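I've been keeping a sourdough starter since February and I need to talk to somebody about it, because my family has stopped listening.

It started with a jar from Tülin Özkan, who lives two doors up and bakes the kind of bread you can smell from the bus stop. She handed it over the fence with a strip of masking tape on the lid that said "feed me" and then went on vacation. I fed it. I fed it the cheap white flour from the back of the cupboard, and it sat there looking like wallpaper paste for three days, and then one morning I came down and it had pushed its own lid off and was halfway across the counter. I was so proud!

The first loaf was a doorstop. The second was flatter, if anything, but it tasted good toasted (with a lot of butter, everything does). By April I was getting an actual rise out of it, and that's when I made the mistake of reading about hydration on the internet at eleven at night. People have very strong feelings about water. I went from a nice stiff dough I could handle to something that poured, and I spent a whole weekend scraping it off the faucet, the drawer handles and one of the dog's ears.

So I went back to Tülin and asked what she does, and she said she adds water until it feels right. Thanks, Tülin. I did make her let me put my hands in the bowl, though, and that helped more than anything I'd read. Hers was much softer than mine and a lot less sticky, and she barely kneaded it at all. She'd fold it over, go off and do the laundry, come back and fold it again.
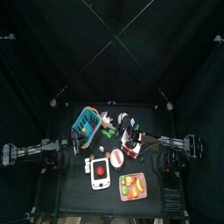
Flour was the other thing. I'd been buying whatever was on sale, and then Marius Mocanu at work brought me a bag of rye from the Taşdemir store across town, and I put one spoonful in the starter and it went nuts. Doubled by lunchtime. I now go over there every other Saturday and come home with rye, a bag of the strong white and usually a tub of olives that doesn't make it to the fridge. It's a long drive for flour and I don't care.

I've settled into a routine that fits around work. Starter out of the fridge Thursday night, fed before bed, fed again in the morning. Mix after dinner, fold a few times while I watch something, then into the fridge until I'm up. I bake in my old soup pot with the lid on for the first half and off for the second. The knob on the lid is a bit scorched now, and I keep meaning to order a metal one.

Still haven't figured out scoring. I have the razor blade thing and I've watched people cut beautiful leaves and wheat stalks with one flick of the wrist, and mine come out looking like the loaf lost a fight. One slash down the side is what I do now – it opens up fine and nobody at breakfast has complained yet.

Next I want to try a seeded one, with sunflower and maybe some pumpkin. Marius says to soak the seeds first or they steal water from the dough, and Tülin says don't bother, so I guess I'm baking two loaves this weekend and somebody's going to be smug on Monday.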